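Butness Newsletter, January issue

World news in short: The border crossing at Praltumbridge

Many readers wrote to ask what is happening at the Praltumbridge crossing and why the two governments speak about it so differently. I will try to put the main points in order. I read the statements of both sides, in both languages, and where they do not agree I say so.

The crossing was closed in the evening, a little before 9 p.m. The first notice came from the Rultside side and had only two sentences. It said that the road bridge was shut to all vehicles until further notice, and that persons on foot could pass if they had a valid permit. The reason given was "security of the customs zone." No more explanation was added during the night.

The other government answered the next morning. Its foreign ministry called the closing a one-sided step and said it had received no warning. Rultside officials say a warning was sent through the usual channel. Both statements cannot be fully correct, but it is possible that a message was sent and did not reach the right desk. This happened once before, when the river patrols were changed, and it took a week before the two sides admitted it.

The quarrel itself is old. The line along the river Guo comes from a treaty of 1634, which gave the water to one side and the right of passage to both. The treaty does not say who may inspect goods in the middle of the bridge, for the simple reason that there was only a ferry then. Since the new bridge was opened, each government has claimed that its own customs officers have the last word. For many years they shared one building and the question was left sleeping. Last autumn Rultside moved its officers to a separate post, and the question woke up again.
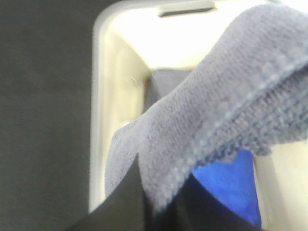 For the people who live near the bridge, the large political question is less urgent than the small daily ones. On the Rultside bank there is a weekly market, and many of the sellers come from across the river with fruit, cheese and cloth. Now they must leave their vans at home and walk over with what they can carry. The customs notice permits each person on foot 20 kilograms of goods, and it asks that these be in an open container which an officer can look into without unpacking it. A plain white plastic bin with a handle slot in the rim is good enough for this, and closed suitcases are sent back. The sellers I spoke with find the rule acceptable for cheese, but for cloth, which must stay clean and dry, they would prefer a lid.

Truck drivers have the harder situation. The next bridge that can hold a heavy truck is far to the south, and the road to it is narrow. The transport association of the region asked both governments to open one lane for food and medicine. Rultside answered that it would "study the request with attention." The other side said yes on the same day, which was easy to say, as the barrier is not on its side.

There was one protest so far. The organizers claim 1000 people came, and the police published no number. It was peaceful and ended before dark.

What comes next is a meeting of the joint river commission. It was already planned for another subject, the depth of the shipping channel, but both delegations have agreed to add the bridge to the agenda. I would advise readers not to expect a full solution from it. The commission can recommend, but it cannot decide who inspects what. A lane for food trucks is a more realistic result.

Readers who have to travel in that direction should check the notice of the Rultside customs office before leaving, as the hours for persons on foot were already changed two times. Permits issued last year are still accepted.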